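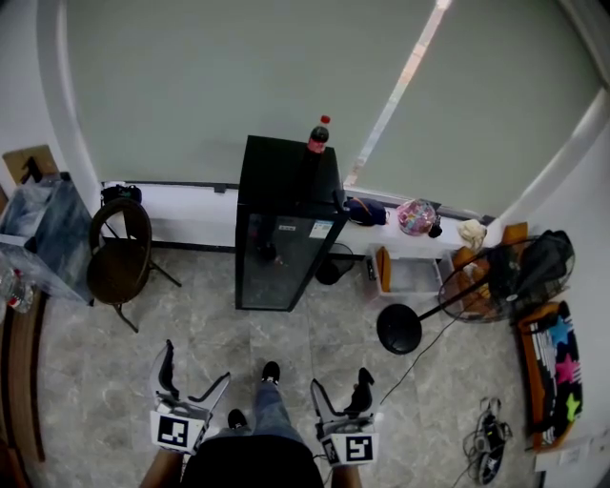
特集 床から考える住まいの補修 石目調タイルと長く付き合うために

住宅の床は、室内で最も広い面積を占める仕上げ材のひとつでありながら、入居後に改めて検討される機会の少ない部位である。壁紙の張り替えや照明の交換は比較的気軽に行われるが、床の補修は先送りにされやすい。本特集では、近年の集合住宅で広く採用されている石目調のタイル床を取り上げ、その特性、日常の手入れ、補修の進め方について整理する。

灰色の大理石模様が選ばれる理由

大理石を模した灰色のタイルは、住宅の居室から店舗、事務所まで幅広く用いられている。濃淡のある模様は細かなほこりや靴の跡を目立ちにくくし、黒や白の家具とも合わせやすい。単色の床に比べ、部分的な張り替えを行った場合に新旧の差が表れにくいことも、管理の面からは利点に数えられる。

一方、模様の流れには注意を要する。印刷によって石目を表現する製品では、同じ柄が一定の間隔で繰り返される。施工時に向きをそろえすぎると反復が目につき、反対に無秩序に並べると落ち着きを欠く。張り始める前に仮並べを行い、部屋の入口に立った高さから全体を確認する作業が望ましい。

天然石との違い

天然の大理石は炭酸カルシウムを主成分とし、酸に弱い。酢や柑橘類の果汁、炭酸飲料などがこぼれたまま放置されると、表面の光沢が失われることがある。これに対し、磁器質タイルは吸水率が低く、酸による変化も受けにくい。日常の使用においては、磁器質の石目調タイルのほうが扱いやすいと言ってよい。

ただし、目地についてはこの限りではない。セメント系の目地材は酸性の洗浄剤によって少しずつ痩せ、変色の原因となる。タイルが丈夫であるために強い薬剤を用い、結果として目地を傷める例は少なくない。清掃用品を選ぶ際には、目地を基準に考えるべきである。

グロルサイド集合住宅の改修

床の改修を計画的に進めた例として、グロルサイド集合住宅を紹介する。全209戸からなるこの住宅では、共用廊下と集会室の床に浮きが見つかったことを受け、九月に調査が行われた。調査を担当したマルネッティ建装は、木製の柄が付いた打診棒で一枚ずつ床をたたき、音の変化から下地との隙間を確かめている。

張り替えの対象となったのは130枚である。全面改修を望む声もあったが、健全なタイルまで撤去すれば騒音と廃材が増える。管理組合は協議を重ね、部分補修を選択した。

工事の監修にあたったディーン・ビッカースタッフ氏は、部分補修の難しさを次のように述べる。

「同じ品番の製品が手に入っても、製造時期が違えば色味はわずかにずれます。今回は目立たない収納内の床から既存のタイルを外し、集会室の中央に回しました。新しいタイルは収納側に使っています。手間はかかりますが、仕上がりの差は大きいものです」

既存材を再利用する場合、裏面に残った接着剤の除去が課題となる。無理に削れば割れが生じるため、作業には相応の時間を見込む必要がある。グロルサイドでは、外した材のうち20枚が割れや欠けのため再利用を見送られた。

重量のある家具と床

タイル床の不具合には、家具の置き方に起因するものもある。ガラス張りの陳列棚や大型の書棚は、本体の重さに収納物の重さが加わり、四隅の小さな脚に荷重が集中する。下地が均一であれば直ちに割れることはまれであるが、接着の不十分な箇所に脚が載ると、ひびの原因となり得る。

対策としては、脚の下に硬質の敷板を入れ、荷重を分散させる方法が一般的である。フェルトは傷の防止には役立つものの、柔らかいため荷重の分散には適さない。移動の際は棚の中身をすべて取り出し、引きずらずに二人以上で持ち上げる。背の高い家具については、地震時の転倒防止も併せて検討されたい。

日常の手入れ

普段の清掃は、掃除機または柔らかいほうきで砂を取り除き、固く絞った布で拭く程度で足りる。砂粒は研磨剤のように働くため、拭き掃除の前に必ず除去する。土足で使用する部屋では、出入口に長めのマットを敷くだけでも床の傷みは大きく異なる。

油分を含む汚れには、薄めた中性洗剤を用いる。洗剤の拭き残しは薄い膜となり、かえって汚れを呼び込むため、最後に水拭きを行い、乾いた布で仕上げる。ワックスは原則として不要である。施釉タイルにはワックスが定着しにくく、むらや滑りの原因となる。

補修を依頼する前に

補修を依頼する際は、竣工図書に記された品番、目地の色番号、下地の種類を事前に確認しておくとよい。資料が残っていない場合には、一辺の寸法を測り、自然光の下で撮影した写真を添えて相談する。一般的な規格のひとつに一辺300ミリメートルの正方形があるが、目地を含めた寸法で表示されることもあり、実測値とカタログ値が一致するとは限らない。

見積書では、撤去、下地調整、張り付け、目地詰め、廃材処分の各項目が分けて記載されているかを確かめたい。特に下地調整は、撤去後に初めて状態が判明する部分が多く、追加費用の生じやすい工程である。追加が発生した場合の単価と連絡の方法は、契約の前に書面で取り決めておく。

余ったタイルは数枚でも保管しておくことが望ましい。グロルサイドでは改修後、残材に品番と施工箇所を記した札を付け、集会室の収納に納めている。次回の床の点検は、共用廊下の東側から始められる予定である。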